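Bedding notebook, Henance workshop
December 21, 2025

Sunday in the shop and I don't mind one bit, because the pillow finally sits right!

I've been fighting this fill since July. The first Uver batch went lumpy after a week, the second was so stiff you could have used it as a doorstop, and then there was the mix with too much down that leaked quills through the ticking. Today's is the new blend, 805 fill power down in the core with a jacket of Olby fiber around it, and oh, it is lovely. It pushes back just enough. I kept going over and pressing it with my palm for no good reason at all.

Weighed the fill three times before closing up. 500 grams in the core, spot on each time (the Chin scale has settled down now that it's off the wobbly bench). The jacket went in flat, folded over the core, then a good shake by two corners. Closed the seam by hand with small stitches. Slow going, but I like how it looks and it can be opened again if we want to take some out.

Made up the bed end of the room for a proper try. White mattress, the low wood frame, cream cover on the pillow. The cover fabric has a faint sheen that I was a bit doubtful about on the roll, and now I'm all for it. It creases softly in the middle and the corners stay plump, so I think we can quit worrying about the corner gussets.

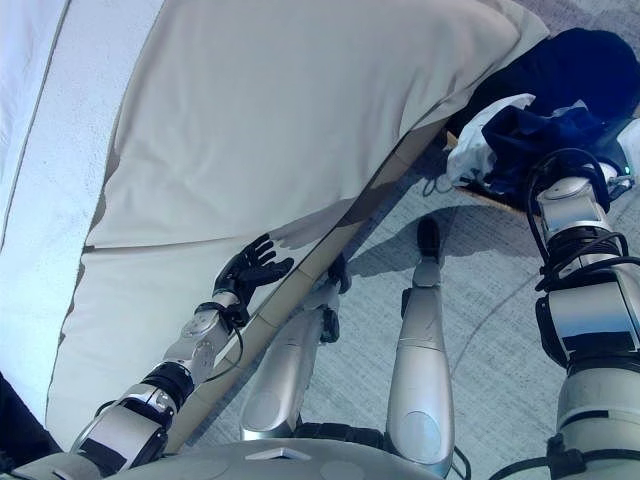
Lovely loft, but have you tried it with the cover a size down? The last one I slept on at Olby felt great until the cover started to wander, and by morning half of it was bunched under my neck. I'd go snug and see if the corners still hold.

Good point, and worth a go. I have one smaller cover cut in the same cream and will sew it up tomorrow. My guess is the corners will get tight and a little hard, but I'd love to be wrong, and it saves fabric too.

Still to do:
Wash test on cover 19, cool cycle, line dry. Measure before and after.
Press test overnight with the sandbag, then see how long the loft takes to come back.
Ask Uver if they can do the ticking in a tighter weave at the same weight.
Order more cream thread, the last spool is nearly gone.

Bag the leftover down before sweeping. It gets everywhere, there was some in my coffee.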